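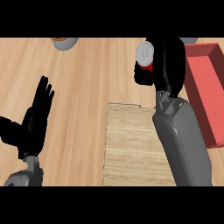 About Clolleck

Clolleck supplies a simulation kit for teams that develop control software for two-armed robots with multi-fingered hands. The company was started by Halldóra Briem after eight years of writing motion planners for packaging lines, and the kit is still its only product. Everything else we do is support for it.

What the kit contains

The kit is called Rukus. It consists of a physics engine, a renderer, a library of tabletop tasks and a logging tool. The standard model is a pair of gray arms with black hands, mounted at one side of a wooden table. Each arm and each hand can be driven separately, so one hand can hold a can while the other stays open and clear of it.

The task library holds 600 tabletop layouts. Most are built from ordinary household and kitchen objects: beverage cans, flat boards, open boxes, cylindrical containers. Mass, friction and starting position are set per object in a plain text file. Customers can add their own objects if they have a closed mesh and a measured weight.

Contact is computed at each finger segment and at the palm. Cans are modeled as rigid bodies by default. A thin-wall option is available and slows the run considerably; we recommend it only for work on grip force.

How it is used

Customers run Rukus on their own hardware. Joint commands go in, and joint positions, contact forces and rendered views come out. Views can be rendered to a fixed shape with black bands at the top and bottom, for use with software that expects square input. The bands can be switched off in the view settings.

Rukus does not include a controller. It has interfaces for two commercial ones, Damgaard and Brorent, and a documented socket for everything else. Results from simulation should be checked on a real arm before any speed limit is raised.

Support and licensing

A license covers one site and any number of machines at that site. It includes updates for 13 months from the date of delivery. Fault reports are answered by the people who write the code, normally within two working days. Please attach the log file and the layout number.

The current build is 2231, released 21/06/2023. It corrects an error in wrist torque reporting that affected the right arm only. Layouts saved with earlier builds load without conversion.

Evaluation copies are available to companies and university departments on request.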